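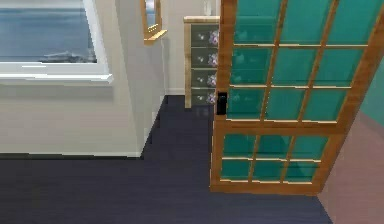

Figure 6.1. A rendered room from the Foltamum simulator, with the glazed door used in the tests of this chapter.

Chapter 6
When the Door Is Not Where the Robot Thinks

In July, at the Driltcombe laboratory, a mobile robot drove into a glass door with its arm extended. The lower rail of the door was cracked and one pane fell out. No person was hurt, but the safety review stopped all work with doors for three weeks.

The same controller had passed 460 trials in simulation before it was allowed to touch a real door. This fact is the reason for the present chapter. We want to understand how a system can succeed so many times and then fail in such a simple manner.

Let us look again at Figure 6.1. The panes are translucent, and the drawers of the chest can be seen faintly through the left column. For a human reader this gives no difficulty. We see a door, and we see furniture behind it. A depth sensor must decide between two distances, and in the Driltcombe accident it chose the wrong one. It reported the cabinet behind the glass, nearly a meter too far away, and the planner considered the space before it as free.

Segundo Bermúdez, who led the review, found that the simulator had always returned the distance to the glass itself. The picture was drawn with transparency, but the depth was calculated as if each pane was solid. The two outputs did not agree, and the tests never compared them.

A second fault was in the stop function. The contact force limit was active only when the gripper was closed – during the approach it was open. Jhonatan Pacheco repeated the approach at Ostham with a foam panel in place of the door, and the arm pushed it for 261 milliseconds before the motors were switched off.

In Section 6.1 we describe how depth is measured on transparent surfaces. Section 6.2 treats force limits during approach, and Section 6.3 returns to the accident with the complete log. The reader should know the sensor models of Chapter 3 before continuing.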